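Golloso household tasks data collection
Progress report, November
Prepared by Araba Darko for Obed Owusu, Holeck program office

Short version: 826 usable episodes banked against the 3,000 target. Behind where the plan had us. Cupboard doors are the slow bit and most of this report is about them. Budget is fine. One decision needed from you, see the end.

Where we're at

Collection is running at the Ovley site on the two-arm platform (Arthur, for anyone new on the distribution list). 2 operators trained and signed off, working in alternating blocks so neither does more than an hour on the controls at a stretch. That change came out of the last review and it has helped. The late-afternoon takes used to be rubbish and now they're mostly keepers.

4 task families in the current phase:
Open and close a hinged door
Put an item on a shelf
Take an item off a shelf
Wipe down a flat surface

Shelf tasks are going well, both directions. Wiping is fine, boring, no notes. Doors are where the hours go.

Doors

The original plan had operators grab the recessed pull, swing the door and let go at full open. Worked on paper. In practice the fingers don't always seat in the recess and we were getting a lot of takes with three or four stabs at the handle before anything moved. Some of that is good data (recovery behaviour, which the modelling side did ask for) but we don't want it in every episode.

So the protocol is now split. Opening from the handle is one episode type. Moving a door that's already part way open, by its edge or the lower part of the panel, is a second. Operators start the second type with the door at a different angle each time, set by hand before recording. Labels updated to match and the older takes are being re-tagged, slow going but nearly there.

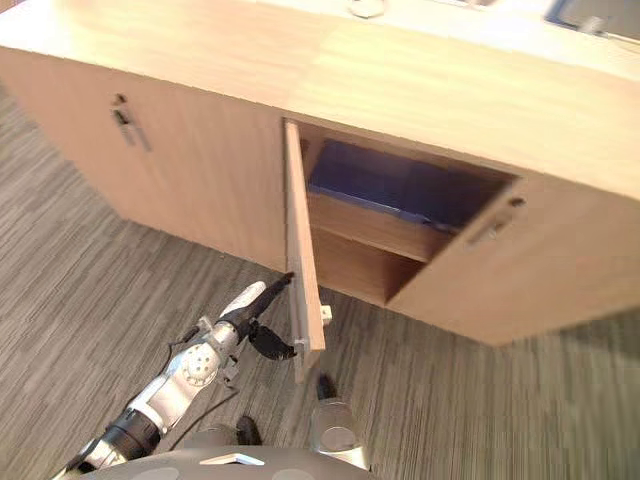 Re-tagging has also turned up a problem with end points. The operators had different ideas of when a door episode finishes – one stopped recording as soon as the door quit moving, the other backed the arm away to a rest pose first. We've settled on the second. The gripper has to be clear of the door before the recording stops. Older takes without the retreat are kept but flagged, the modelling team can decide if they want them.

Rejects

Most common reasons, worst first:
Door pushed past its comfortable range and the base of the unit shifted on the carpet
Gripper blocks the head camera's view of the contact point for most of the take
Operator talked through a restart and didn't hit the marker pedal
Wrong label picked from the menu

The second one is a bother. The head view alone isn't always enough for door work when the arm comes up in front of the panel. Wrist views cover it in most cases but they drop out of sync now and then, and when that happens we bin the take. Firmware fix for the sync has been applied and I'll report on it properly next time, too early to call.

Menu labels are my fault, the list was too long. Shortened.

Variety

You asked last time weather we had enough variation in the scenes. Fair question. Right now it's better for shelf contents than it is for furniture. We swap what's in the cabinets between blocks, including leaving compartments partly bare, and we move the robot's start position. What we don't have is enough different cabinets. Same timber finish, same style of handle over and over, and a policy trained on that will probably learn that handle and not much else. Knobs and bar pulls wanted, plus at least one dark finish. Second-hand is fine, I've a ute and a free weekend.

Risks

Operator hours are the main one. If either is off crook for a week we lose half our output, no backup trained. Storage is OK for this phase. Lighting at Ovley changes a fair bit through the day, we're treating that as useful so long as its logged.

Next period

Finish re-tagging the old door takes
Start a third operator on the training sequence
Hand a first cut of the door set to modelling, even if it's small
Check the wrist camera sync over a full run of blocks

Decision needed

Can I move part of the travel line over to furniture and operator hours? We haven't used the travel money and won't before the phase closes. Would need your OK by email before I order anything. Full episode log is in the shared folder, same spot as last time.

Araba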